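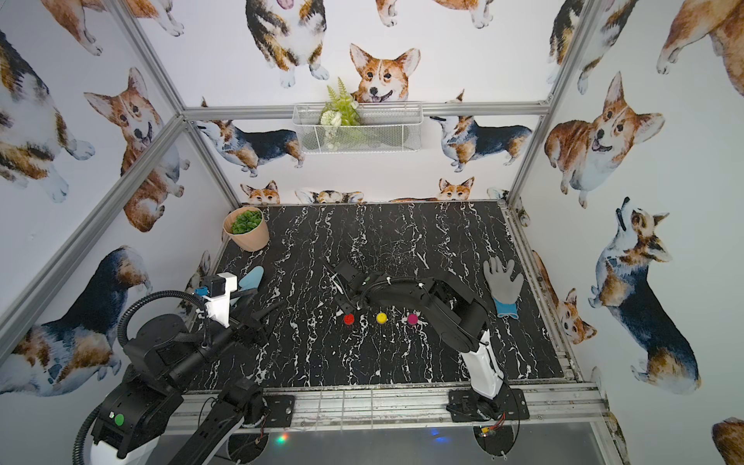 Avlow bench recording: frequently asked questions

What counts as one example?
One complete attempt at one task, from both arms at rest to both arms at rest. Stopping halfway and starting again makes two examples, and the first is marked as unfinished.

How many do you record for each task?
We aim for 200. Simple tasks, such as lining up three small caps in a row, can be trained on 100. We don't start a training run with fewer than 50.

Do things go back in the same place each time?
No. Move the caps, the glove and the planter a little between attempts, and change the order of the colours. If the red cap is always on the left, the system may learn the place and ignore the colour.

Why is there patterned paper on the walls?
Plain walls gave us models that struggled elsewhere. We change the paper between batches – corgis are one of the current prints – and note it in the batch sheet.

Do you keep failed attempts?
Yes, with a label. Dropped objects are useful if the operator goes on to pick them up. Knocks to the bench or the camera are thrown out.

How long is a session?
70 minutes at most, then a change of operator. Tired people make jerky movements and the model copies them.

Can I use the recordings?
Sets named Brellel and Brundora are open to partners on request. Vrettos is still being checked and should be ready in December.

Page last updated September 28, 2018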